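Filed under: Student Work / Computing and Society

Does adding memory save an old office PC?

Vinh Đào, project report, Ellwood campus

The claim I set out to test is one you hear in every staff room: don't throw the old computer away, just put more memory in it. The Soltis reuse scheme says so in its leaflet, and the leaflet gives no source. I wrote in October to ask for one and was sent the leaflet again.

I asked 98 people in the Halden and Midtbø buildings how long they had kept their last desktop and why it was replaced. Only 28 of them said it had been slow. The rest gave other reasons, mostly that a new one had turned up with a new job or a new room. I don't trust the 28 very far either, as "slow" seemed to mean anything from a tired hard drive to bad wifi.

The cost side is no better. The scheme values each upgraded machine at 800 kroner, but that figure leaves out the hours of whoever does the work, and it assumes the machine is then used for another 2 years. I found no record of anyone checking.

My own view is that upgrades are worth doing when the machine is short of memory and not otherwise. That sounds obvious, yet the form used by the scheme has no box for it.
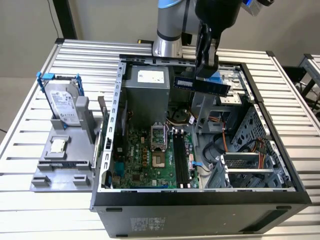
Most of the reuse figures I read treat a computer as one thing that is either kept or scrapped. A desktop tower is really a box of separate parts, and with the side panel off you can see the power supply, the green motherboard and the memory slots as items that could each be counted. A stick of RAM takes up very little of that space. I would want the next survey to record which part was changed, and to go back to the same desks a year later.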